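**Sorting small bits: how do you all do it?**

**vlasta_h** — Fri 8 June

Hello all, long post, sorry, put the kettle on. We've finally moved my late uncle's model railway things from Usuncombe into our back bedroom, and I've inherited 13 biscuit tins of wire, plugs and what he called "usefuls". I'd love a system that I'll still be keeping up in December. My first thought was cardboard boxes with dividers, the sort bottles come in, as they cost nothing and I can write on them. 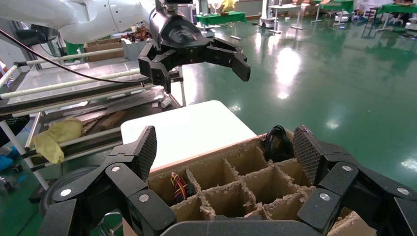

*Cardboard dividers, wires in one cell, black cable in another.*

Is that daft? What do you use?

**birthe.a**

Not daft at all, dear! I kept my beads and buttons in wine boxes for years. Card does sag in a damp house, though, and mine in Draltby is very damp, so I went over to clear plastic trays and I've never looked back. You can see what you've got without tipping it all out on the carpet.

**Emanuel T**

I'll have to disagree with Birthe, fondly. Clear trays made me lazy — I stopped labelling and then spent 30 minutes hunting for one fuse. Cardboard and a fat marker for me, every time.

**afroza_k**

You're both right, I think. What changed things for me was keeping a place just for jobs in hand, apart from the storage. A trolley is lovely for that, with a tray on top and the current muddle beside it.

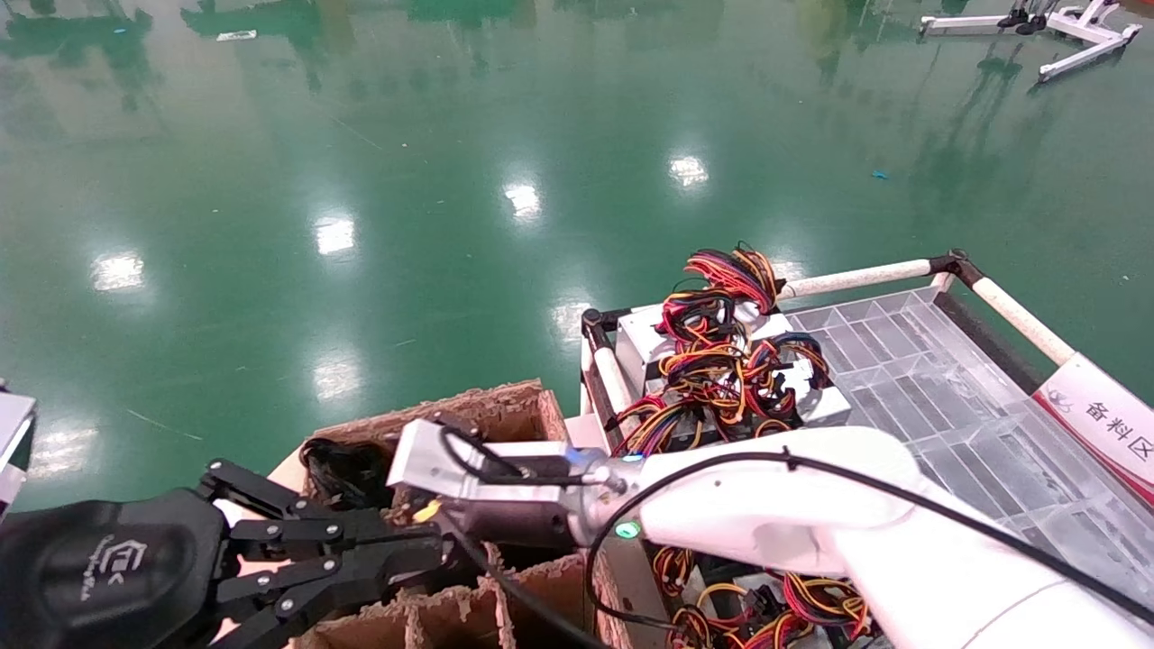

## Replies, page 2

**birthe.a**

Oh, I do like a trolley. Emanuel, you can label plastic too, you know!

**Emanuel T**

I can, but I won't.

**vlasta_h**

Thank you, all of you. I'll start with card for the wire and buy two plastic trays for the tiny plugs. Does anyone know if the market at Jovcombe still sells them?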